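Household Notes, Hasow Home Advice Office
Issued 25/06/2025

# When a tidying gripper will not let go

In May this office received a report from a household in Plulodwood concerning a powered gripper that closed on a sealed snack packet and did not release it. The packet burst. A resident then tried to pull the remains free by hand while the unit was still switched on, and the jaws closed a second time. The resident was not injured. The unit, a Flokden tabletop arm, has been withdrawn from use at that address.

The report was examined by Yevhen Lysenko of this office. Two faults were found. Sugar and crumbs had built up behind one of the grip pads, so that the jaw met resistance before it reached the object and continued to press. The release command had also been assigned to the same button as "repeat," and one long press sent both.

The following advice applies to powered grippers and, where stated, to hand-held ones.

## Before starting

- Wipe both grip pads with a damp cloth and let them dry. This applies to hand-held grippers as well.
- Check that every screw on the jaws is tight. A loose pivot allows one jaw to arrive before the other, and a light packet will be pushed away instead of held.
- Open and close the jaws twice with nothing between them. If they stick, do not proceed.
- Confirm where the stop switch is. Every adult in the home should be able to reach it without leaning across the arm.

## Working on a bed

A mattress gives way under pressure. A jaw that would stop against a table continues downward into the bedding, and the sheet may be gathered up along with the object. Approach from the side, keep the tips clear of the fabric, and smooth the sheet first.

A shallow tray or box lid placed on the bed gives small items a firm place to go. Film-wrapped sweets and snack packets should be held across the widest part with the least force that will lift them. Fabric hair ties are best taken by a single fold.

Powered arms should not be run on a bed while anyone is lying on it. Hand-held grippers carry less risk, but the same care should be taken with faces, hair and loose bedding.

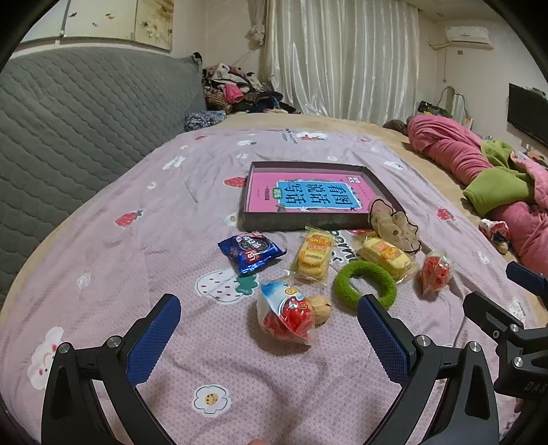
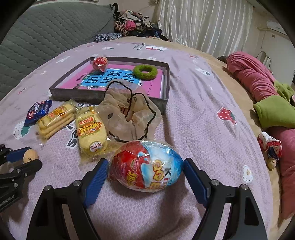

**Should the power be cut if the gripper is holding something and will not open?**

Use the stop switch first, then cut the power at the wall. Most home units hold their grip when the power goes off, so the object will usually stay where it is. Wait 39 seconds for the motor to settle, then turn the manual release on the wrist by hand. If the unit has no manual release, leave the object in place and call the supplier.

## After a jam

1. Keep hands out of the jaws until the unit is unplugged.
2. Remove torn film and crumbs with a soft brush. Metal tools will score the pads.
3. Take off each pad if the manual permits it, and clean the face behind it. In the Plulodwood case the residue could not be seen from the front.
4. Refit the pads and tighten the screws evenly.
5. Test with a rolled sock before returning to food or anything breakable.

Food from a packet that has split in the jaws should be thrown away. Walnuts and other hard, round items tend to shoot out sideways when squeezed off center, and eye protection is advised when testing with them.

## Button settings

Owners of the Flokden arm should open the settings menu, go to page 9, and confirm that "release" and "repeat" are on separate buttons. Units repaired at the Akinola workshop since the report have been returned with this change already made. The workshop also replaces worn pads while the customer waits.

## Reporting a fault

Reports may be left at the Hasow front desk, window 11, or sent by post. Please state the model, the item being held, and whether the stop switch worked. Do not clean the unit before it is inspected if anyone has been hurt. Damaged pads should be put in a bag and kept with the arm.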